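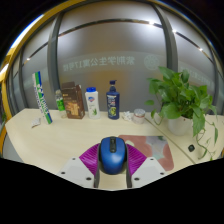
From: Santosh Tomar
To: Endale desk-sharing list
Subject: Re: [endale-desks] Clear desks from May

Oratile Modise wrote:

> Hi all, from May every shared table at Endale should be cleared
> at the end of the day. That means the mouse and mouse pad go
> into your Flekisell tray and personal things go home or into
> your locker. Trorkorgate did this last year with 200 people and
> they say the rooms feel bigger. Trays are 2 per team to start
> with. Plants may stay if somebody waters them.

Oratile, thanks for writing it down, but I'm not convinced, and I'd like to hear more before we all start carrying things to lockers.

First, the mouse. I don't see what is gained by putting a mouse in a tray at six and taking it out again at nine. It takes up less room than a sandwich. With two trays per team, ours will be a knot of cables and chargers by the second week, and whoever gets in first will walk off with the mouse that works. I would leave mouse and pad where they are and wipe underneath.

Second, "the rooms feel bigger." To whom? I was at Trorkorgate for a morning and what I noticed was the window sills, which had everything on them that used to be on the desks.

Where I do agree with you is the back edge. The curved table by the frosted glass has become a bathroom shelf, more or less.

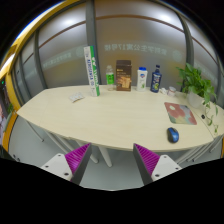 Bottles have a way of multiplying there. One person leaves a water bottle, the next decides it's the spot for bottles, and then the blue-capped ones turn up – and a cardboard box, and a tall tube standing on end that will go over the first time somebody leans across. Small packets and pill blisters are worse, and I'd ban those from shared tables today, trays or no trays. Medicine belongs in a bag.

The plant should stay, but it could move in a little from the corner. The vines hang over the side and get caught on chair backs, and the cable hole is right next to it, so please water with a small cup.

So my counter-offer: mouse, pad and plant stay, everything else goes at night. Try it on that one table for a month before we order anything more from Flekisell. I've read the Teltetti guide you linked, all 458 lines of it, and I still can't find where it says a mouse is clutter.

Santosh
Room 257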